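Temps de lecture : 2 min

Nous utilisons des cookies pour améliorer votre expérience. Accepter - Refuser - Paramétrer

Notes de l'orateur - « La réunion aurait pu être un mail, et le mail aurait pu être un silence »

Attendre que la salle se taise. Si elle ne se tait pas, commencer quand même, c'est un peu le sujet.

Ouvrir avec le chiffre : 812 invitations envoyées chez Medska entre janvier et août. Laisser respirer. Préciser que l'entreprise compte neuf salariés. (Rires, en principe. À Bendden, rien. Prévoir une gorgée d'eau.)

Raconter le point du jeudi, créé pour préparer le point du vendredi. Getachew Woldegiorgis l'a supprimé de l'agenda sans prévenir. Il a fallu deux mois avant qu'on lui demande où il était passé, et encore, c'était pour récupérer la salle.

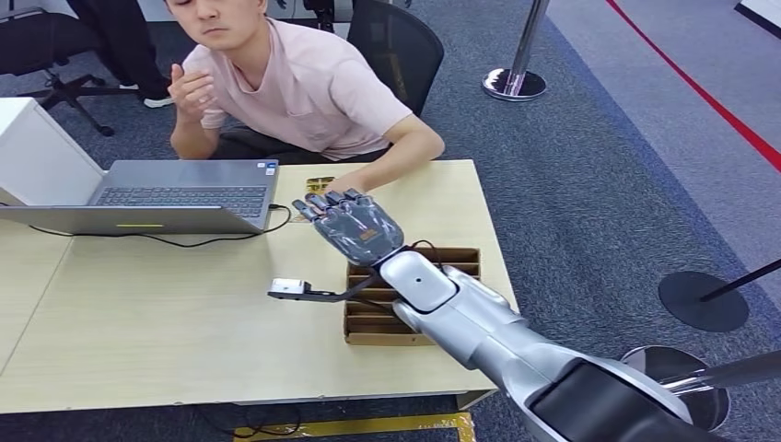

p. 9

Laisser la diapo à l'écran pendant la question au public : qui a déjà répondu « tout à fait » sans savoir à quoi ? Lever la main en premier. Ne pas insister auprès du premier rang, ce sont les organisateurs.

Passer à la méthode Sqalli. Un ordre du jour en une phrase, avec un verbe. « Budget » n'est pas un verbe. « Échanger » en est un, hélas - le dire lentement.

Objection de Wai-kit Lau, à citer loyalement : certaines réunions servent à se voir. D'accord. Alors appelons ça un café et servons du café.

Si le temps manque, sauter Visudon. Sinon, finir sur leur compte rendu de 1000 mots, dont la seule décision était la date de la réunion suivante.

Questions. Rendre le micro.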